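### 3.2 Sorting trays and the layout of the work surface

The second part of the study dealt with small-parts sorting at a table. We wanted a task that most adults have done at home in some form, such as putting away beads, buttons, screws or craft pieces, and that could be set up again in the same way each time. A compartment tray suited this well. The person sorting has to choose a cell, bring the item over the dividing wall and let it go inside a small area, and the result can be checked afterwards by looking into each cell.

Two things were kept constant across all sessions. The first was the table, which had a light wooden top with a pale grain. We had tried a darker top in the pilot and found that reviewers took longer to agree on where the darker items had been placed. The second was the tray, a white plastic organizer with 15 square cells in three rows of five. Thin walls separate the cells, and the tray has no lid. The trays were ordered from Garrido in a single batch so that wall height and cell width would not vary between tables.

A flat mat was placed to the left of the tray (Figure 4). Its purpose was to give each session a staging area with a plain surface, where items could be laid out before sorting and where any item taken out of the tray could be put down. The mat was always cleared by the time the last item went into its cell. In the pilot, which had no mat, items rolled toward the front edge of the table and had to be picked up off the carpet, and this made the session times hard to compare.
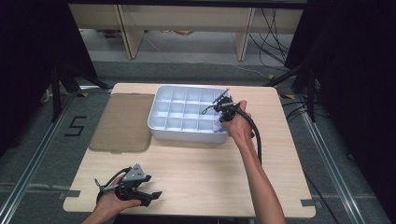

**Figure 4.** Work surface with the 15-cell tray and the mat to its left. A pale lavender item lies in the lower right corner cell.

Items came in 7 colours and were drawn from a mixed stock supplied by Dutden. Colour was the only sorting rule given to participants. They were told which colours belonged in which row, and they were free to choose the cell within the row. We did not ask for any particular order of filling. Each session was scored from the contents of the tray at the end, and a misplaced item was counted once, even where it had been moved more than one time before the session closed.

In total, 2747 placements were scored. Reviewers worked from a printed grid that matched the tray, marking each cell as correct, incorrect or empty. The first 100 placements were scored by two reviewers separately, and the cases where they differed were talked through before the rest of the scoring went ahead. Most of the differences came down to items resting on top of a dividing wall. We settled on a rule that such an item belonged to the cell holding the larger part of it, and that an even split was marked as incorrect.

The corner cells needed separate treatment. A corner has two outer walls, and participants in the pilot tended to slide an item down against them, while items meant for the middle row were more often lowered from directly above. To keep this from affecting the row comparison, we report corner cells on their own as well as within their rows. The near right corner was the one that right-handed participants said was easiest to reach. Left-handed participants did not name a favourite cell as often, possibly because the mat lay on their side and they had to reach across it.

Seating was not fixed. Participants could stand or use a stool, and they could shift the tray a small distance if it felt too far away, as long as it stayed beside the mat and did not overlap it. Nélida Pereyra, who ran the April sessions, noted that people who moved the tray nearly always did so before the first placement and then left it alone. We had planned to mark the tray's position on the table, but dropped this after her notes came in. The starting position was set by eye from a reference sheet, and small differences between sessions remain in the data.

The Altine rows in Table 2 come from an earlier round in which the same tray was used with a shorter list of colours. They are included for comparison only and are left out of the totals given above.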